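Kukutar Handling Program
Progress report to Zamani, second period
Prepared by Katherine Cuervo

1. Summary

Work in this period centered on the demonstration visit requested at the last review. The visit took place on a Sunday in December and was attended by 18 people, including two engineers from Prastex. Data collection continued before and after the visit and is on schedule. No change to the budget is requested.

2. Demonstration visit

The session opened at 10 a.m. with a short talk on the grasping of soft packaging, followed by hands-on work at the table. Visitors used the hand-held grippers to lift snack packages from a tray and set them down again. Each visitor had five turns and could choose any package. A member of our staff stood beside each operator and gave instructions only when asked.

We used ordinary household goods and left the table furnished as in our regular sessions. Prastex had asked for this at the planning stage, as their earlier trials used a bare bench and a single package type.

Three points came out of the visit:

First-time operators tended to close the jaws too far on bags filled with air. Most corrected this by the third turn.

Flat packets lying under other packets were the main source of failed grasps. Operators usually gave up on the lower packet and took the upper one.

Several visitors asked for a visible mark showing how far the jaws were closed. Tredanov, who supply our linkage parts, have been asked for a quote.

3. Data collection

The total for the period is 339 accepted recordings. Recordings made by visitors are stored separately and are not in this figure. They will be reviewed before any decision on their use. Labeling is done in-house and currently runs one week behind recording.

4. Problems and delays

One gripper was out of service for 2 days with a loose pivot pin. The pin was replaced and the other units were checked. The written guide for operators was found to be unclear on how to restart after a dropped package, and that page has been rewritten.

5. Next period

Planned work covers a comparison of pad materials, a second visit for Prastex staff, and a test of the closing mark if the Tredanov quote is acceptable. The comparison needs the same packages throughout, so stock will be bought in one order. A draft test plan will be sent to Zamani for comment before work starts.
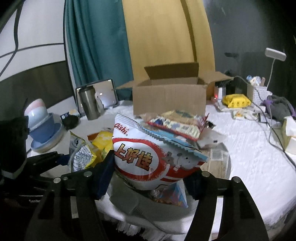 Oishi snack bag held between the gripper jaws, with other packages on the tray.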